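Derkivton Household Packing Program
Progress Report to the Resier Fund
Period covered: spring through September

Summary

The grant pays for the packing and supply of small household starter kits to people moving into unfurnished housing in Derkivton and Cikodby. In this period we packed and sent out 843 kits. The kits went to tenants in both towns, with the larger share going to Derkivton, where the two housing offices we work with had more move-ins over the summer.

We are on schedule for the year. Spending is slightly under budget on supplies and slightly over on storage. One change to the contents of the kit, the move from tied bags to zip-top bags, took longer than planned and is covered in some detail below. We are asking for one small adjustment to the budget lines and no additional money.

What is in a kit

The kit has not changed much since the application. It is a cardboard carton packed with 8 bags, each holding one group of items:

Kitchen utensils
Dish cloths and sponges
Soap and cleaning tablets
Light bulbs, wrapped
Picture hooks, tape and a small screwdriver
Candles, matches and a flashlight
Sewing items and safety pins
Papers (the welcome letter, the list of local numbers and the trash collection schedule)

Plates, cups and the saucepan go into the carton loose, with paper between them. We dropped the plastic cutting board after the first month. It was the wrong length for the carton and had to go in on a slant, which pushed the lid up. A shorter board has been found and will be added back when the present supply of cartons runs out.

Change of bags

At the start of the grant period all small items were packed in thin bags closed with a twist tie. These were cheap and we had a large stock of them from the earlier program. The problems were known. Ties came off in transport, pins and hooks ended up in the bottom of the carton, and people who received a kit mostly threw the bags away after opening them.

In the application we said we would look at a bag that could be closed again and kept. We tried two kinds. The first had a slider. It closed well, but the slider caught on the carton flaps and it cost more than the budget line allows. The second is a plain clear zip-top bag with a green seal strip, ordered through Amato, our existing supplier of cartons and paper. This is the one we have settled on.

The green strip has been useful at the packing table. On an all-clear bag it is hard to find the opening, and packers were turning bags over to look for it. With the colored strip the top edge shows right away against the white tables. 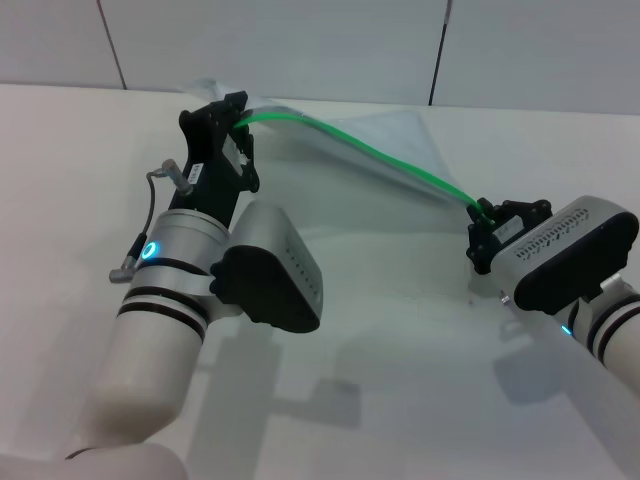
Packing procedure

The written procedure was revised to match the new bags. The current version is posted at each table and reads as follows.

Lay out the items for one group before opening a bag. Check them against the card.

Pull the two top corners of the bag apart so that the seal strip runs straight, then open it from one end. Bags from a fresh box tend to cling together, so check that only one has come off the stack.

Put heavy or sharp items in first, with points toward the bottom. The screwdriver goes in with its cap on.

Lay the bag flat and press out the air before closing. A bag with air in it takes up the space of two.

Close the strip from one end to the other and run a finger back along it. If there is a gap, open it fully and start over.

Place the bag in the carton in the order shown on the card, papers last, on top.

The step about pressing out the air was added in the second month. Cartons were closing with a bulge and could not be stacked more than three high. They now stack five high without trouble, and this has freed a full row in the store room.

Supplies and stock

Stock at the end of the period is in good order. We hold enough bags to finish the year at the present rate. Cartons are lower than we would like – the last delivery was short and the balance has not yet come. Amato has confirmed the rest will follow with the next order, and we have asked for it to be sent ahead if possible.

Light bulbs remain the item most often damaged. During the period 65 bulbs were found broken, either on arrival at our store room or when a carton was opened at the housing office. All were replaced. We have changed where the bulbs sit in the carton, from the side to the center, and wrapped them in a second layer of paper. It is too early to say whether this has made a difference, and we will give the figures for both halves of the year in the final report.

Sewing items were over-ordered. We have enough thread and needles to last well into next year and have canceled the standing order.

Room and equipment

Packing continues in the ground floor room at Derkivton. The tables have been moved away from the wall so that people can work from both sides, and the shelves for small items now stand at the end nearest the door. Finished cartons go directly to the store room and are not left on the floor overnight.

Heating in the room is adequate for spring and fall. We do not yet know how it will be in January. If additional heaters are needed we will pay for them from our own funds, as this was not part of the application.

The Cikodby store is rented by the month. The rent went up in the middle of the period, and this is the reason for the overspend on storage. We looked at two other places. One had stairs and the other could not be reached by van, so we have stayed where we are.

Feedback from recipients

A reply card goes out in every kit with the papers. Returns are low, as they were last year, but the comments are useful. The saucepan and the flashlight are mentioned most often. Several people asked for a can opener, and one card asked for a second dish cloth in place of the sponges. A few cards said the bags were being used again for leftovers or for screws.

We have added the can opener to the kitchen utensils bag starting with the September cartons. The cost is covered by the canceled sewing order.

Some cards said the list of local numbers was out of date. This was correct for Cikodby, where the clinic had moved. The list has been reprinted, and old copies in unsent cartons were taken out and replaced by hand.

Budget adjustment requested

We ask the Fund to approve moving the unspent amount on the sewing and small items line to the storage line. The total of the grant stays the same. A table showing both lines before and after the change is attached to the financial statement.

Plans for the next period

Packing will continue at the same rate through the winter, with a short break at the end of December when both housing offices are closed. Before then we plan to build up a reserve of finished cartons at Cikodby, so that move-ins in the first days of January can be supplied without a special trip.

The last of the tied bags will be used for spare parts and returned items and will not go into kits. The shorter cutting board will be tested in a few cartons before it is ordered in quantity. Bulb breakage will be recorded by delivery instead of by month, so that we can tell which part of the route is causing it.

The next report is due at the end of the winter period and will include the full stock count.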